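**To:** cendis-collect list
**Date:** Jul 28, 2019
**Subject:** Re: Worn pads and the tabletop set

Hi everyone,

Thank you for such a careful question, and sorry to be filling your inboxes on a Sunday! I had a pot of tea and a quiet house, so you get the long answer.

> We're at 928 demonstrations on the tabletop set and would love to reach
> 1,235 before Uvum starts the next training run. The pads on our hand-held
> gripper are looking pretty tired, though. Should we swap them now, or keep
> going so that everything in the set matches? And do we throw out the
> recent ones?

Please don't throw anything out! I know it's tempting to want a perfectly tidy set, but the grippers out at Drernuton get knocked about every day, and I'd be glad for the model to have seen a bit of wear. What I do want is for us to know which demonstrations were made with which pads. If you could add a line to the session notes ("old pads" or "new pads" is plenty), we can sort the rest out later, and I'm happy to go back through the older notes myself.

As for swapping, my rule at the Ranasinghe bench is to look at the top edge of each pad first, where it meets the finger. A little scuffing on the gripping face doesn't bother me. Once the edge lifts or tears, I change both pads together, even if one side still looks decent (mismatched pads make me grumpy).

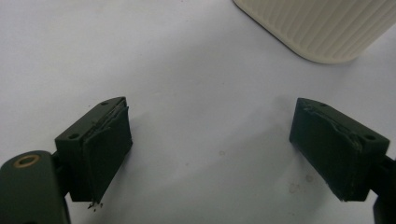
*Pads due for a change: edge lifting on the left, torn along the top on the right, crumbs under the left one.*

When the new ones are on, wipe down the table before you start again, then do 42 easy pick-and-place runs and send me those on their own, before you carry on with the full list. I'd like to compare them with 70 of the older ones and see if the grasps come out any different. If they do, I'll write to the list again (at length, no doubt).

There are spare pads in the drawer under the label printer. Take two pairs!

Warmly, and with thanks for all the patient hours,
your Cendis data person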